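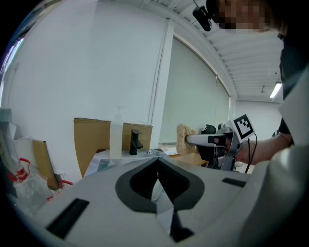
关于 Wudeo > 公司介绍 > 我们是谁

关于 Wudeo

Wudeo 是一家做日用陶器的小公司，工作间在 Wovgate，仓库和发货点在 Horgan。我们做碗、盘、杯、带盖的罐子，也做少量花器。产品大部分通过本站出售，另有一部分供给餐馆和家居店。

公司最早只接定制，客户拿一张草图或者一只旧碗过来，我们照着做。定制的麻烦在于每一单都要重新试釉、试收缩，做完一单，下一单几乎用不上前面的经验。后来我们把反复有人要的几种器型固定下来，编成目录，定制的比例逐年减少。现在目录里的器型都能长期补货，买了四只碗，过两年碎了一只，可以单独补一只回来。颜色会有一点差别，这在下文“釉色”一节里有说明。

工作间

Wovgate 的工作间面积900平方米，原来是一处印刷厂的装订车间。层高够，地面承重也够，搬进来时没有动结构，只改了电路，加了通风。里面分成揉泥、成型、晾坯、上釉和烧窑几个区域。晾坯的地方占得最大，盘子尤其费地方，平放，不能叠，冬天要晾的时间比夏天长得多。

窑一共2座，都是电窑。大的烧盘和碗，小的烧试片和定制件。每年六月停窑检修，这段时间照常发货，但目录里标“待烧”的款式要顺延。急用的话，请在下单前来信问一下库存。

泥料

我们用的是炻器泥，两种配方，一种偏白，一种含铁，烧出来带深色斑点。白的用来做盘子和杯子，含铁的用来做饭碗、汤碗和罐子。修坯剩下的泥收回来，加水泡开，过筛，再练一遍，掺进含铁的那种里面用。偏白的那种不掺回收泥，掺了容易出现杂色点。

两种泥烧成以后吸水率都低，可以进洗碗机，也可以进微波炉。不要直接放在明火上，也不要从冰箱里拿出来马上倒开水。罐子的盖口没有上釉，刚买回去的时候摸起来有些涩，用一段时间会好一些。介意的话可以拿细砂纸蘸水打磨几下。

釉色

常备釉色有五种：米白、灰绿、铁褐、浅蓝和哑光黑。米白和灰绿卖得最久。浅蓝对温度敏感，窑位靠上和靠下烧出来深浅不同，同一批里也会有。我们出货前会把颜色接近的放在一起配套，单买的就不再挑选。

Karnomine 是我们的一个产品系列，2021年4月26日开始上架。这个系列只用一种釉，薄的地方露出泥色，厚的地方发灰，口沿一圈颜色最深。首批做了250件，都是小碗和浅盘。现在系列里加了茶杯和带嘴的小壶，壶容易在接嘴的位置开裂，成品率不高，所以常常缺货。订阅补货通知的顾客会收到邮件，先到先得，我们不接受预留。

包装与发货

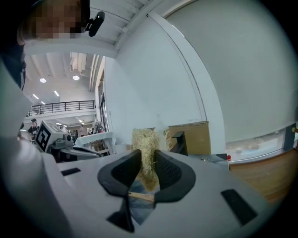 陶器运输中最容易坏的部位是口沿和把手，摔坏的反而少，多半是在箱子里互相磕碰。早先我们用气泡膜，碎得不多，可是顾客来信说拆完一箱，膜堆得满桌子都是，不知道怎么处理。后来换了几种填充物，碎纸会往下沉，瓦楞纸条对盘子合适，对杯子不合适。图里那种浅黄偏米色、一丝一丝像稻草的木刨花，蓬松，抓一把塞进杯子里能撑住内壁，外面再裹一圈，就能把两只杯子隔开。缺点是会掉碎屑，收到后请先倒扣着抖一抖，再过一遍水。用完的刨花可以垫花盆，也可以留着搬家时用。

盘子竖着装箱，每两只之间夹一层瓦楞纸，箱底和箱顶另加厚垫。四只以内的订单用单层箱，超过四只用双层箱。外箱尽量重复使用，所以您收到的箱子上可能有撕过标签的痕迹。

上一个年度我们从 Horgan 发出3432单，其中包括补寄的破损件。破损的处理办法如下：收到后七天之内把破损的器物和箱子内部拍下来，发到客服邮箱，写明订单号。我们核对后补寄同款，没有现货的退款。坏掉的不用寄回来。超过七天的一般不再补寄，长时间出门在外没能及时拆箱的，请来信说明。

周末不发货。周五中午以后的订单，下一个工作日处理。

清洗与收拾

泥和釉最怕混。沾过铁褐釉的刷子没有洗净，再去蘸米白，整桶都会发黄。我们的做法是每种釉配一套自己的刷子和勺子，柄上缠不同颜色的胶带。泥浆不能直接冲进下水道，冲洗工具的水先进沉淀箱，澄清以后再排。箱底积下来的东西定期铲出来，含釉的装桶交给处理公司，不含釉的晾干后并入回收泥。 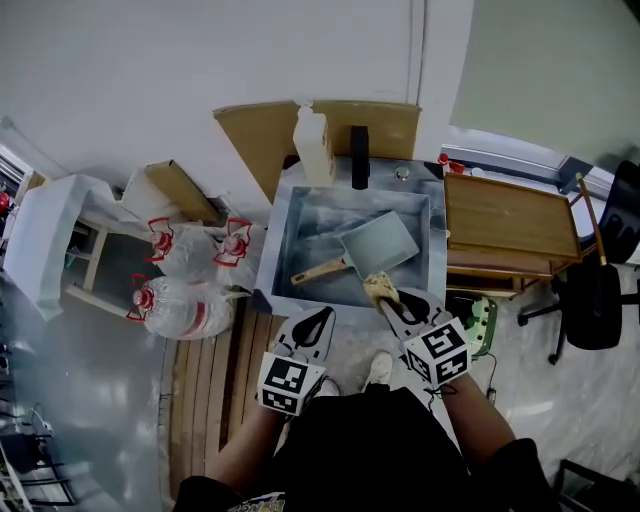

水槽里的一把方形铲子，浅色木柄。

家里用的器物，清洗没有那么多讲究。一般油污用海绵和洗洁精就行。哑光黑的盘子容易留下刀叉划出来的灰线，那是金属粉附着在釉面上，用小苏打加一点水调成糊，擦几下可以去掉大半。钢丝球不要用。茶杯里的茶渍也可以用同样的办法处理。底足没有上釉，洗完请擦干再叠放，不然闷久了会有水印。

参观和课程

工作间不设门市，不过每个月有一个上午对外开放，日期写在网站的“消息”栏。来的人可以看成型和上釉，也可以买一些有小毛病的次品，针眼、落渣、轻微变形之类，都不影响使用，价钱在标签上写明。开窑的日子不一定赶得上，窑温没降下来之前不能开门，这个没有办法迁就。

课程每季开一期，一共六次课，内容是手捏、泥板和简单的拉坯。学员的作品由我们代烧，烧好后通知来取，三个月不取的不再保管。课上提供围裙，请穿不怕弄脏的鞋，指甲剪短。停车场在楼后面，入口窄，大车请停在路边。

和我们合作

餐馆订货有单独的价目表，起订量按器型计算，请来信索取。需要在底部加印标志的，要提前六个星期，先做样品，确认以后再排窑。家居店寄售目前不接新的申请。用过我们盘子的餐馆如果想换一种颜色，可以先借一套试片回去，摆在自己的灯光下面看，灰绿在黄光下会显得偏褐，这一点经常有人问。

联系

客服邮件一般两个工作日内回复。电话只在上午有人接，下午大家手上都是泥。定制咨询请附上尺寸和数量，有参考照片的话一并发来。

最近的内容
· Karnomine 茶杯补货说明
· 六月停窑期间的发货安排
· 浅蓝釉为什么同一批颜色不一样
· 盘子叠放要不要垫布
· 春季课程报名
· Horgan 仓库自提须知

本网站使用 Cookie 来保存购物车内容和统计访问情况。继续浏览即表示您同意使用。您可以在浏览器设置中随时关闭 Cookie。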